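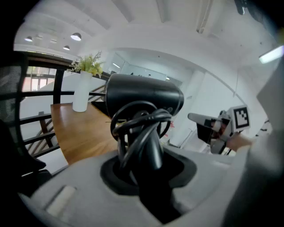
15 May 2024. Dryer holder for the grooming station, second go. The body is the Tenholm one in light grey plastic and the new liner went in first thing. The black dryer stands upright in the rubber-lined opening with the handle down inside it and the barrel pointing up, a little to the right. I left the cord coiled round the handle in several loops, as that is how people put a dryer away at home whatever the leaflet says. The old liner was 5 mm thick and gripped too hard, so the whole holder came up off the table when you pulled. The new one is thinner and softer.

Lift test. 200 in-and-out cycles by hand, split between me and Waqas. Holder stayed down on all of them. Liner shows a polished band on one side near the top where the handle rubs. No tearing. Waqas thinks the band will be through to the plastic by 600, I think it will hold. We carry on to 600 and see.

Cord. Tried three ways of stowing it:
Looped round the handle - goes in if the loops are kept high. If they slip down they jam against the rubber and you have to push.
Folded and tied - goes in every time but you need both hands to tie it, and Rafia gave up on it after a few tries.
Left hanging behind - easiest by far, looks a mess, and the plug drags.
Looped is what we should design for. That means a wider lip at the top of the opening, 9 mm more across if the drawing allows it. Graziella has the drawing. Ask her whether the wall on the lower left side can move, because I don't want to lose the rectangular detail moulded there.

Weight. With the Senard dryer in, the holder is steady. With the Fukuda, which has a longer barrel, it leans if you knock it from the front. It did not go over but I would not leave it near a table edge. Araceli suggested a steel plate in the base. Cheap enough, and it would help with the lifting problem too if we ever have to go back to a tighter liner. She is pricing two thicknesses.

Heat. Not done yet. Nobody is to put a dryer in straight after use until we have the figures for the liner material. Zendance sent a data sheet but it covers the old grade only. Wrote to them again this morning and asked for the right one. If there is no answer I will run our own test with the thermocouples, barrel on full for ten minutes, then straight in, and log the liner at the top and the bottom.

Other bits:
The first liner went in crooked. Warm water on the rubber before fitting makes it much easier, no soap, it stays slippery for hours.
Dust shows badly on the black rubber. Wipes off with a damp cloth, but fluff from towels sticks in the corner under the lip. A rounded corner would be easier to clean. Add to the list for Graziella.
Aqeel asked if brushes could stand in the same opening. A round one did, a paddle brush fell over. Leave brushes out of this version.

To do: finish the cycles to 600 (Waqas). Lip width and rounded corner (Graziella). Plate prices (Araceli). Chase Zendance for the sheet (me). Keep the old liner in the drawer with its label on, we still need it to compare the wear. The next build is not until October so there is time to change the mould once, and only once.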